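Home | Articles | Index | Contributors | Help

Suture

Last updated 27 Feb 2026

A suture, which most of us simply call a stitch, is a length of thread used to hold the edges of a wound together while the body gets on with mending itself. The word comes from the Latin for sewing, and the craft is a very old one indeed. Linen, hair, silk and animal sinew have all been pressed into service, and the Roman writer Celsus was already giving advice on stitching wounds some 2,000 years ago.

Threads are usually sorted into those the body slowly breaks down and those that must be taken out again. Catgut, the best known of the first sort, never had anything to do with cats (it was made from the intestines of sheep or cattle), and it has largely given way to man-made threads, which behave more predictably. 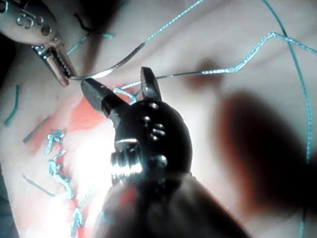 Rodrigo Arrieta has written in to ask that silk be given its due, as it knots so sweetly and stays where it is put, and he feels that articles of this kind hurry past it on the way to nylon. It is a fair point! Silk is soft, easy to handle and still in use, though it can provoke more of a reaction in the tissue than smoother threads do.

The simplest pattern is the interrupted stitch, each one tied and cut separately, so that if one fails the rest may still hold. A running stitch uses a single thread from end to end and is quicker to place, rather like hemming a curtain.
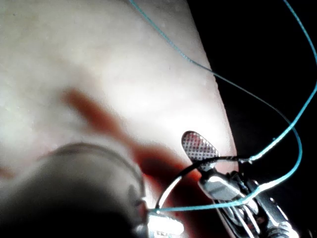 Vol. 13, p. 300

Needles deserve a word too. Most are curved, so that they can be turned through the tissue with a roll of the wrist, and on modern ones the thread is generally fixed to the blunt end, sparing everybody the bother of threading an eye.
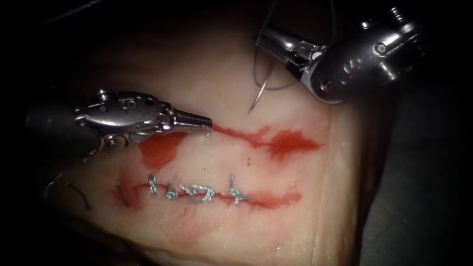
Could the article say something about knots, asks Figueroa, as a lovely row of stitches is no use if the ends slip? Gladly. The reef knot, known to sailors and parcel-wrappers alike, is the usual starting point, and slippery threads want extra throws on top.
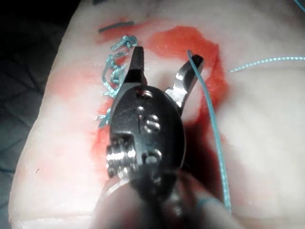 Tension matters just as much, for a stitch pulled too tight can starve the skin of blood, while a slack one lets the edges part.

See also: Needle; Knot; Catgut; Silk

Shared 1,660 times | 13 comments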